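第四讲 自动化进入工作场所:岗位上的人发生了什么变化
课程:劳动组织与技术变迁
授课:Linnea Holmgren
讲义整理稿,供课前阅读

一、本讲的范围

前三讲谈的是工厂流水线,机器固定在地上,人围着机器排班。本讲转到另一类工作:整理衣物、收拾台面、归置杂物。这类工作长期被认为难以自动化,原因有两个。衣物没有固定形状,同一件衣服每次放下去的样子都不同;工作地点也没有固定布局,东西随时会换位置。

近几年的做法,是先让人拿着手持夹爪把活干一遍,再用记录下来的动作去训练机器。这样一来,在机器接手之前,工作场所里先多出了一种新的劳动。本讲关心的就是这种劳动由谁来做、怎样计酬、对原来的岗位有什么影响。

二、三个基本概念

任务:可以单独描述、单独检验的一段操作,例如把一件衣服从台面上提起来。
岗位:若干任务加上责任、时间安排和与同事的关系。
示范劳动:以产生动作记录为目的的操作。衣服叠好与否是次要的,要交付的是过程。

课堂上常见的混淆,是把任务的自动化直接等同于岗位的消失。一个洗衣岗位包括分拣、查污渍、装机、取出、折叠、装袋、核对单据、接电话。机器目前涉及的只是其中几项。但也不能反过来说岗位因此不受影响。抽走几项任务以后,剩下的任务如何重新组合,由管理者决定,员工往往是最后知道的。

三、案例:Valtham 洗衣中心

Valtham 是一家承接酒店和诊所布草的中型洗衣企业。其折叠车间于七月开始试用 Drallier 公司的折叠系统,项目内部代号 Wulline。车间原有 10 名折叠工,其中 6 人报名参加示范劳动,其余的人继续做原来的工作。

示范的要求与平时干活不同。平时讲速度,一个熟练工两手并用,抖、对折、压平一气呵成。示范时要用夹爪,动作要慢,中途不能用另一只手去补。试用的第一阶段共提交 1738 条记录,验收合格 1639 条。不合格的记录按合同不计件,这一条后来引起了争议,见第五节。

手持夹爪提取和整理织物:

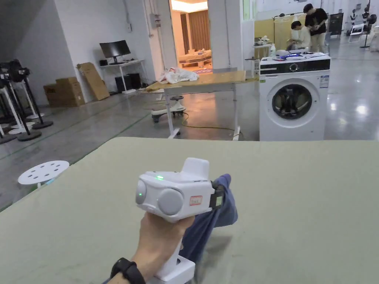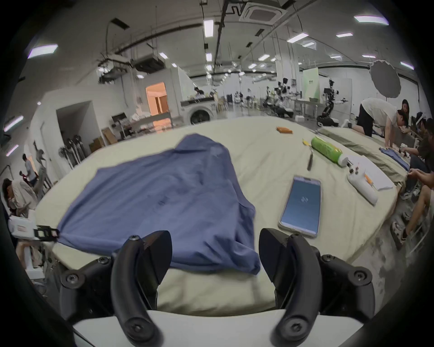 车间主管 Wendy Tapley 在访谈中谈到,最先出现的问题是手腕。老员工习惯用指腹感觉布料的厚薄和湿度,换成夹爪以后,这些感觉都没有了,只能靠眼睛判断夹住了几层,于是不自觉地握得更紧。车间后来改为示范一小时、普通折叠一小时,两种活交替做。

第二个问题是技能的评价。车间里公认手最快的一位员工,初期记录的合格率偏低。她的动作中有很多连带的小动作,例如提起衣角时顺手甩掉褶皱,验收方认为这类动作机器难以复现,要求删去。她的看法是,那一甩正是叠得好的原因。双方都有道理,但记录的标准由验收方制定。

第三个问题是时间归属。更换衣物、清理台面、给设备充电、重录,这些都要花时间,而最初的工时表只有“录制”一栏。这部分准备时间一开始由员工自己消化。

四、对岗位的影响

试用期间没有裁员。变化主要体现在以下几个方面。

任务分配。形状规整的毛巾和床单准备逐步交给机器,衬衫、童装、带系带的诊所罩衫仍由人工处理。对管理者来说,这是合理分工。对员工来说,容易的活少了,难的活集中了,而计件单价没有变。原来一天之中可以靠叠毛巾缓一口气,现在这段时间没有了。

监督方式。过去主管看的是当班产量,现在可以看到每一次操作的过程。记录名义上只用于训练,但员工问过:如果主管能调出来看,怎么保证不用于考核?Valtham 的答复是口头的,没有写进规章。

新岗位。车间设了一个“数据协调”的职位,负责安排示范、检查记录、与 Drallier 联络。这个职位从折叠工中选拔,工资略高,要求会用表格软件。年纪较大的员工基本没有申请。因此,“自动化会创造新岗位”的说法在本案例中成立,但新岗位与受影响的人之间并不自动对应。

同事关系。参加示范的员工与未参加的员工排在不同的时段,午休错开。访谈中好几个人提到这一点,比提到工资的还多。

五、争议与处理

2019年11月,员工代表与管理方就示范劳动谈了两轮,议题如下。

1. 不合格记录是否付酬。员工主张按工时计算,管理方主张按合格条数计算。结果是折中:每小时有保底,超出部分按条计。
2. 准备时间计入工时。双方同意。
3. 记录的用途。管理方同意出具书面说明,限于训练和设备调试,期限另议。
4. 技能贡献的补偿。员工提出,机器学的是他们多年练出来的手法,应当有一笔一次性补偿。管理方没有接受,认为工资已经包含。此项搁置。

第四项值得多花时间讨论。传统上,雇主购买的是劳动时间和劳动成果,手艺仍留在工人身上,换一家厂可以带走。示范劳动使手法的一部分脱离了人,可以复制,也可以转到别的车间使用。现有的劳动合同大多没有处理这种情形。

六、对照:Bako 的做法

Bako 是一家同行企业,规模较小,采用同类设备,但把示范劳动整体外包,由外部人员在租用的场地完成。优点是车间生产不受打扰,也没有内部监督的争议。缺点是外部人员不熟悉企业自己的折法,机器到车间后返工较多,最后仍要请本厂员工补录。补录没有另定报酬,算在日常工作里。

两家企业比较时请注意:Valtham 的矛盾是公开的,有记录可查;Bako 的矛盾较少见于记录,不能据此认为矛盾较少。

七、阅读与作业

课前请重读第二讲关于计件工资的部分。

书面作业(八百字以内):选一个你熟悉的岗位,列出其中的任务,标出哪些可以用夹爪示范,哪些不能。再说明如果前者全部交给机器,后者由谁做、工时怎样算。请写具体的工作,不要写“服务业”这类笼统的名称。

小组讨论:就第五节第四项各拟一份简短的合同条款,一组代表员工,一组代表管理方。条款须写明记录归谁保管、员工离职后如何处理,以及设备转售时记录是否随同转让。

作业交到系办公室门口的信箱,封面写明组号。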